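Cemwood Twill Work Cloth, Dark

Cemwood | Bench coverings and surface protection
Last revised 10 Feb 2021

Share 4 | Comments 0

The Cemwood Twill Work Cloth is a dark, diagonal-weave fabric covering for benches, sorting tables and display surfaces. It is supplied as cut lengths with raw edges, ready to lay. The cloth gives a flat, non-shiny ground on which small and slender parts can be seen, picked up and put down without rolling as freely as they do on a hard top.

It was first made up for the model-making and craft benches at our Boscombe workroom, where thin rods, dowels and coloured sticks are handled all day. It is now part of the standard range.

Specification

Weave: twill, fine diagonal rib
Shades: Charcoal and Navy
Width: 110 cm
Lengths: 70 cm and 200 cm
Edges: raw cut, unhemmed
Backing: none
Face finish: none
Pack: single length, folded

Charcoal and Navy are woven to the same construction and differ only in dye. Both are dark enough to give strong contrast with orange, red, yellow and white parts. Black and dark metal parts show less well on either shade, and for those we suggest the Nagano pale cloth, listed separately.

Weave and surface

The ribs are narrow and closely packed. A thin rod laid across them meets a slight resistance, and this slows rolling on a level bench. It will not hold a rod on a sloping one. Parts with a flat side will sit still in any direction.

Lighter threads show here and there in the face of the cloth, in the manner of denim. They are part of the yarn and should not be picked out. Lint is another matter: pale fibres and specks show up on a dark ground, and users working with adhesives or wet paint should brush the cloth before starting.
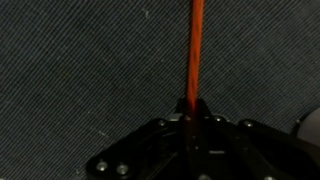

Shade will vary a little between dye lots. Where two lengths are to be laid side by side, order them together and say so in the order notes, and they will be cut from the same roll. We cannot match a new length to one already in use, as the Navy in particular goes paler and greyer with wear and washing.

Edges

All lengths are sold with raw edges. A raw edge lies flatter than a hem and leaves no ridge for parts to catch on. It will fray. Loose threads may be trimmed with scissors but should not be pulled, as a pulled thread can run some way into the cloth and leave a visible line.

Where fraying is a problem, the following treatments are suitable:

- zigzag stitch, set close to the edge
- iron-on tape, applied to the underside
- fray-stopping liquid, tested first on an offcut

Pinking shears reduce fraying but do not prevent it. Lint tends to collect along a frayed edge, so brush outwards from the centre of the cloth and clear the edge last.
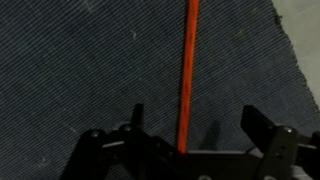 Laying the cloth

Clear and dry the bench top. Unfold the cloth and leave it overnight if the fold lines are heavy, or press it with a warm iron on the reverse. Lay it with the ribs running diagonally to the front of the bench. Smooth it by hand towards the sides.

The cloth may be left loose, clipped at the corners or fixed with double-sided tape. Tape should be of a low-tack type on painted or pale laminated tops. Do not lay the cloth over a damp surface. Dye may transfer, and marks on white tops are hard to remove.

A cloth smaller than the bench is satisfactory for most work, but keep the working area well inside the edge. Parts that roll off the cloth on to a bare top will travel further and faster.

Care

Brush or vacuum with a soft head between jobs. Shake out of doors before washing. Wash cool, separately for the first four washes, and dry flat. Unhemmed lengths should go in a wash bag to limit fraying. Do not bleach. Do not use fabric softener, as it leaves the ribs slippery.

Allow for slight shrinkage at the first wash, greater along the length than across the width. If an exact fit is needed, wash the cloth before cutting it down.

Limitations

The cloth is not heat-resistant and is not a cutting mat. It should not be used beneath soldering irons, hot glue guns or craft knives. It gives no protection against static and should not be used where an earthed mat is called for. Liquids will soak through to the bench.

Ordering

Both lengths are held in stock at Bosidville in Charcoal and Navy. Longer runs are cut to order and cannot be returned once cut. Small swatches are sent free on request, one of each shade per customer.

Trade enquiries and questions on dye lots should be addressed to Gizella Kozma at the Bosidville office. Please quote the shade, length and original order number where there is one.

Share this product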